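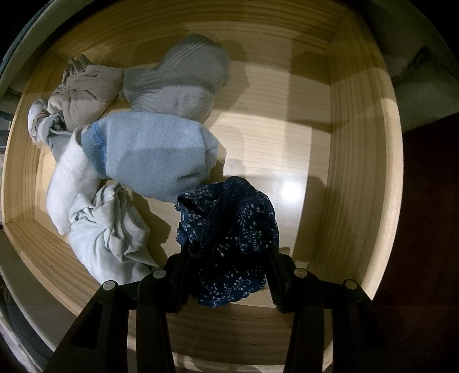

7. Drawers: fitting, loading and care

This section covers the drawers supplied with the Rokamel upholstered base. Complete Section 6 (slats and center rail) before you begin. Do not place the mattress on the base until step 9 is done.

7.1 Fitting the drawer

1. Check that the base stands level in both directions. Turn the adjustable feet until all of them bear on the floor.
2. Clear the floor in front of the opening. Remove loose rugs.
3. Wipe the runners inside the base with a dry cloth. Packing dust left on the runners causes most of the noise reported during the first month.
4. Extend both runners fully. The left runner is stamped L and the right runner R, as seen from the front.
5. Lift the drawer by its sides, not by the front panel, and lower it onto the extended runners.
6. Press down at each rear corner until the catch clicks.
7. Push the drawer in slowly. Stop if you feel resistance and go back to step 4.
8. Measure the gap between the drawer front and the base on each side. If the two gaps differ, loosen the runner screws on the wider side, shift the runner, and retighten.
9. Open and close the drawer several times with nothing in it.

CAUTION: Do not use a power driver on the runner screws. The pilot holes are in softwood and strip easily.

NOTE: Bases shipped before May have Galindo runners with a lever release in place of the click catch. For these, see the separate sheet in the hardware bag.

7.2 Loading

Put heavier items toward the back. Rolled clothing takes less height than folded clothing and is less likely to catch on the slats. Keep everything below the top edge of the drawer sides. Do not store liquids, batteries or damp laundry in the drawer. 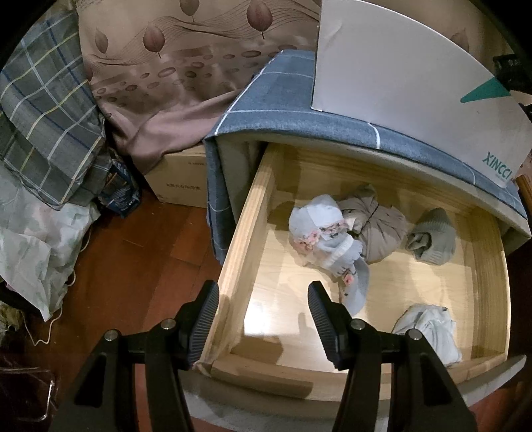
Drawer pulled out from the upholstered base, with rolled and bundled clothing inside.

WARNING: Do not let children sit or stand in an open drawer. The rear catches can release under load.

7.3 Care

Wipe the pine with a cloth wrung out in plain water, then dry it at once. Wax polish may transfer to clothing and should not be used inside the drawer. Small changes in fit between seasons are normal — wood takes up moisture from the air. If the drawer sticks, rub a plain candle along the tops of the sides and wipe off the excess.

Tighten the runner screws by hand once a year.

Replacement runners and catches are available from Winomby Parts. Quote the number on the label under the center rail. Technical questions about this section go to Tõnu Uibo, Product Support.

Continue with Section 8, Headboard.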